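Bowls and Batter Jugs
Lamptey Kitchen Shop, Gallery 9
Posted Friday, October 12, 2018

These are the mixing bowls we keep in the shop all year. Most come from the Jillent pottery and are sold one at a time. New stock is due in March.
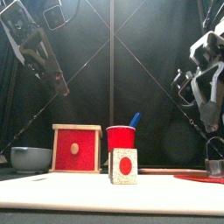 Mixing bowls get the most use of anything we sell. They work for pancake batter, eggs and salad dressing, and they stack if you are short on shelf space. The gray ceramic one at the left has a wide rim and a small pouring lip, so it can go straight from mixing to the pan. The outside is matte. Wash by hand the first few times.

Ask at the counter for item 152. We can hold a bowl for up to 9 days.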